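Recording Your First Sorting Set: A Walk Through From Bare Table to Finished Batch

Posted April 2023 by Leonie Te Moana

If you have found your way to this page, you probably have a pair of arms bolted to a table, a controller of some kind to drive them with, and a vague feeling that you ought to be recording something by now. Welcome! I spent a good part of last year in that same spot, and I would like to save you a few of the afternoons I lost. We'll go through how I plan, record and check a set of bin sorting examples for two arms. It's written for people who can already move their arms by hand control and save an episode to disk. If you can't do that yet, go and read the setup page first, have a cup of tea, and come back.

The set I'll keep referring to is called Jesari. It is a plain pick and place job with white bins and red baskets, and the finished version has 934 episodes in it. That sounds like a lot, and it felt like a lot, but we got there in small daily batches and you can too.

What you'll need

Two arms that home without complaint
A camera at each wrist and at least one that looks over the whole table
Three bins and three baskets, in two colors that are easy to tell apart
A pile of small objects to sort
Masking tape and a marker
A notebook (paper, please — I'll come back to this)
Enough free disk for the day, plus half again

Step 1: Write the task down in one sentence

Before you touch anything, write what a finished episode is. Ours said: "Every object on the table is in the container it belongs to, and both arms are back at rest." It took two of us most of a morning to agree on that, and I'm glad we fought it out. Is the episode over when the object drops, or when the gripper opens, or when the arm has gone home? If you leave it open, each person who drives the arms will answer it differently, and your model will learn a muddle of all the answers.

Tape the sentence to something where the driver can see it. If you change it halfway through, start a new set with a new name. Don't mix them. I did mix them once, in a little set called Simau, and I ended up throwing away 91 episodes that had nothing wrong with them except that they stopped too soon.

Step 2: Lay out the containers and mark their home spots

Put the bins and baskets where both arms can reach them comfortably. By comfortably I mean with the elbow still bent a bit. An arm stretched out to its limit gets slow and shaky, and the recording picks up all of it.

I like rows. Rows are dull and easy to put back after somebody leans on the table. Run each arm by hand to the far corner of every container, dip the gripper inside, and bring it out again. Go slowly the first time and watch the rims. If a finger brushes a rim with nobody in a hurry, it will catch on that rim when you are tired and on your fortieth run.

Once you're happy, put a small corner of tape at each home spot. Choose a tape close to the color of the table. Bright tape is lovely for people, but a learning system will happily latch on to it, and then one day you peel it off and everything falls apart.

Step 3: Check every camera before the first run

Open all the views side by side and really look at them, one at a time, with the arms at rest and then again with the arms over the table. You want the fingertips in the wrist view at all times, and you want to be able to make out the containers in the overhead one. Wrist cameras see a great deal of the room as well. You can't do much about that, but you can make sure it isn't the same stretch of room, in the same state, every single time.

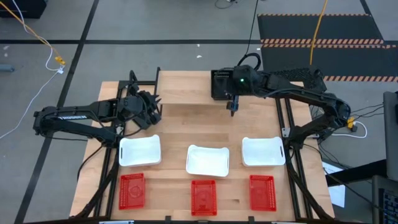 The table from the fixed camera, with white bins in the middle row and red baskets along the front.
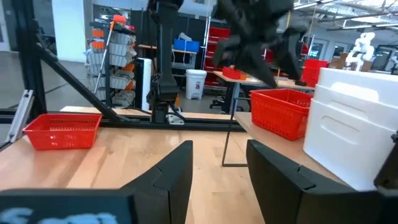 Save one still from each camera at the start of every batch and keep them in a folder by date. When you open today's view, put yesterday's still next to it. A camera that has sagged by a finger's width is very hard to notice live and very easy to notice when you flip between two pictures. I do this before I've even taken my coat off.

While you're there, check the light. Glossy wood throws back whatever is overhead, and a patch of glare can hide a small pale object completely. Move your objects through the bright patches and see whether you lose them. If you do, tilt a lamp, or pull a blind, or simply accept it and make sure some of your examples are recorded that way on purpose.

Step 4: Record ten and throw them away

Yes, all ten. These are for your hands. You'll find out which of your cables tug at the wrist, which button you keep hitting by mistake, and whether the saved files hold what you think they hold. Play them back at normal speed. Then play one back with the joint readings plotted next to it, and look for flat stretches where the arm was moving but the numbers weren't. We had a loose connector that gave us precisely that, and it would have spoiled a whole week if we hadn't looked.

Step 5: Plan your variety before you start

This is the step people skip, and I understand why, because it is fiddly and you want to get going. But if you just put the objects down wherever your hand lands, they'll land in the same three places all day. Mine always drifted to the left. I had no idea until I plotted it.

What I do now is make a list in the notebook the evening before. Each line is one episode: which objects, which rough area of the table, which arm goes first. Then I just work down the list and tick. For the Jesari set we used areas about the size of a postcard, and we made sure each object started in each area several times over the life of the set.

Containers should move too. After every batch of 200 episodes we nudged each of them a little from its tape mark, swapped a couple around, and turned one at a slight angle. Small changes are plenty. You're teaching the system to look for the basket, and it has no reason to look if the basket is always in the same place.

Step 6: Drive like you want the robot to drive

Whatever you do, it will copy. If you pause over the basket for a second every time because you're thinking about lunch, you will have a robot that pauses over baskets. So keep your motion smooth and steady, go straight to the object, close, lift clear of the rims, carry, lower, open. Lower it properly, mind. Dropping things in from a height is quicker but they bounce, and once in a while they bounce out.

Mistakes are fine! If you miss a grasp, back off a little and try again, and keep the episode. A few honest recoveries in the set did more for us than any amount of extra perfect runs, because a robot that has only seen perfection has no idea what to do when the object slips. What you should throw out are the runs where you fumbled the controls, bumped the frame, or stopped to answer somebody.

Use both arms. It's very tempting to let your stronger hand do everything. I put a line down the middle of each notebook page and tally left and right, and if one side gets well ahead I spend the next half hour evening it up.

Step 7: Label as you go

Right after each run, before you reset the table, mark it as keep, recovery or drop. Don't tell yourself you'll do it at the end of the day. You will not remember. A word or two in the notebook helps as well: "left arm slow," "blind open," "two objects touching." I've gone back to those scribbles far more often than I expected, and the paper doesn't care if the computer crashed.

Take a break every forty minutes or so. Tired driving shows up in the recordings as little wobbles near the end of each carry, and after a while I could tell from the plots when I had missed my break.

Step 8: Check the batch before you leave

Pick a dozen runs at random and watch them through, all camera views together. Look for views that are out of step with each other. A simple test is to find the moment when the fingers close on something and see whether every camera agrees on it. Count your files against your notebook ticks. Then copy the day's work to a second disk and go home.

A few questions I get asked

People often want to know how many episodes is enough. I can't tell you, because it depends on how many objects you have and how much you move things about. We trained a first model fairly early, watched where it failed, and recorded more of that. Our follow-on set, Trota, has 1334 episodes and covers a wider mix of objects, and the largest share of the new recordings went to thin, flat things that the first model kept pushing across the wood without ever picking up.

Several drivers or one? Several, if you can manage it, but have them all read the task sentence and watch the same five good runs first. We used four drivers and kept each one's name code in the episode notes, so that we could pull their runs apart later if something looked odd.

Should you fill the bins a bit first? Do some of each. Start a portion of your runs with empty containers and a portion with a few things already inside, or your robot may be thrown the first time it meets a bin that somebody else has used.

The checklist I keep in the notebook is on the Stankevičius wiki page, next to the naming rules for episode folders. In July I'm hoping to add a second page on cleaning up a set after it's recorded, including how we trim the idle time off the start of each run. If you try any of this and get stuck at the camera step, send me your stills and tell me which arm they came from, and I'll have a look when I'm next at my desk.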